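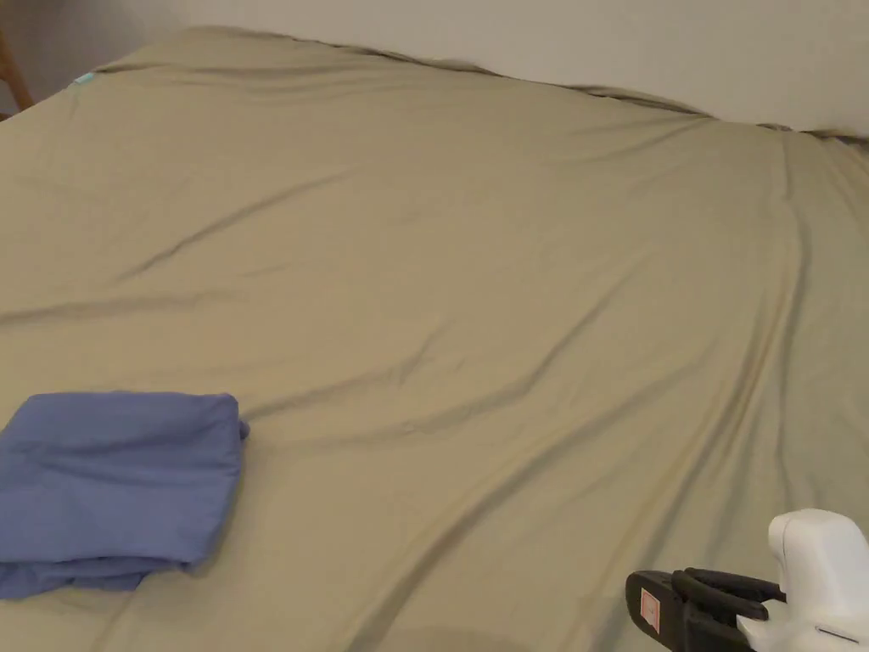 Fitted sheet on, folded blue cloth still to do. Gripper open.

Grinorby Linen Hand
Two-finger gripper for bedding and laundry work
Sold by Getitz. Ships from the Jidholm warehouse.

Page updated 19th December. Stock is low, see the bottom.

Quick version
A hand for soft stuff. Sheets, pillowcases, towels, duvet covers if you're patient. Bolts to most small arms with the adapter plate. Not a robot by itself. You need the arm, the controller and somebody who can stand to watch a machine make a bed slowly.

Can it make a bed?
Most asked question so we'll put it near the top. Parts of one. Fitted sheet, yes, if the mattress is a normal depth and you can get an arm to both sides of it. Flat sheet, mostly. Pillowcases, no. We keep trying. Getting the pillow in is a two-arm job with a shake in the middle and the shake is where it all goes wrong.

Hotel-tight, no. Look at the fitted sheet at the top of the page. Pulled fairly taut, still creased, one long curving crease down the right side and a bunch of smaller ones. Fine for a spare room. A housekeeping supervisor would send you back in.

Chores, where we think things are
Our own opinion from our own test room, other people will have better arms and better software.

Picking one towel out of a pile: works. Sometimes brings a friend along.
Folding a hand towel: works, slow.
Folding a T-shirt: works on the shirts it has seen before.
Flat sheet onto a bed: usually works. Needs room.
Fitted sheet, first two corners: works.
Fitted sheet, last two corners: hit and miss, see below.
Smoothing wrinkles: sort of. It pulls at the edge okay. It doesn't pat and sweep like a person does with a flat palm.
Pillowcases: no.
Duvet cover: no, and don't ask us about the buttons.

The last corners
Anybody who has made a bed knows this one. The last corner fights you. Too much pull and the opposite corner pops off, too little and the elastic never gets under the mattress. A person feels that coming and eases off. The Linen Hand has a force reading in each finger and will stop at whatever limit you set, but it won't know which corner is about to let go. Out of 21 fitted sheet runs in April we finished 17 with all corners on and no help. A run was one bed, same mattress, sheet started in a heap. The ones that failed all failed on the last corner.

Time per bed, roughly 67 minutes for the fitted sheet only. Yes, minutes. A person does it in less time than it takes to read this page. We are putting the number up becuase other sellers don't.

Shop floor is easier
If you run a laundry and not a bedroom the picture is better. Same height table every time, same towels, good lights, nothing behind the table for the arm to hit. McPhee, a linen service we supply, has theirs doing one job: take a clean hand towel off the belt, find a corner, hand it to the folding machine. Dull job, nobody there wanted it. It still wants a person close by for the odd ones, anything inside out or knotted up.

Their floor lead Huia Wihongi sent us this after the first few weeks:
"It's slow but it doesn't wander off. Damp towels stick to it, dry ones are fine. Wouldn't put it on sheets yet, we've got people who do that with their eyes shut."

Fair.

What it's good at
Thin cotton. Edges and hems. Anything already folded with a decent thickness to grab, like a stack or a folded case lying flat.

What it's bad at
Satin, slides right out. Heavy fleece, gets a mouthful of it and won't let go cleanly. Fabric pulled flat with no edge to find. Wet anything. Tags, it will grab a care tag and think it has a hem, so check your camera settings or turn the sheet so the tag ends up underneath.

In the box
Gripper
Adapter plate and bolts
Cable
Spare finger pads, one set
Printed quick start (the online one is newer, use that)

Not in the box
Arm, controller, power supply, camera. Bedding.

Setup
Bolt on plate. Bolt hand to plate. Plug in cable before you power up the arm, not after. Run the open/close check with nothing in the fingers. Set force limit low. Lower than you think, then come up a bit at a time. Start with an old sheet, you will tear one.

Looking after it
Wipe the pads when they pick up lint, they lose grip fast otherwise. No fabric softener anywhere near them. Pads wear out, replace when shiny. Don't hang the hand from the cable, we've had a couple come back like that and it isn't covered.

Who should buy it
Labs, laundries, tinkerers with an arm sitting around already. Schools, we do a discount, email us from the school adress.

Who shouldn't
Anyone who wants to stop making the bed. Maybe the next version. Maybe the one after.

Warranty
2 years on the hand, pads not included. Cable counts as part of the hand.

Returns
Unused, in the box. Used ones we'll look at case by case, send photos first.

Stock
Few left of this batch. Next lot goes on sale once the new pads pass testing, no date yet. Leave an email and Getitz will send one message when it's in, no newsletter.

Add to cart
Ask a question
Spare pads
Adapter plates for other arms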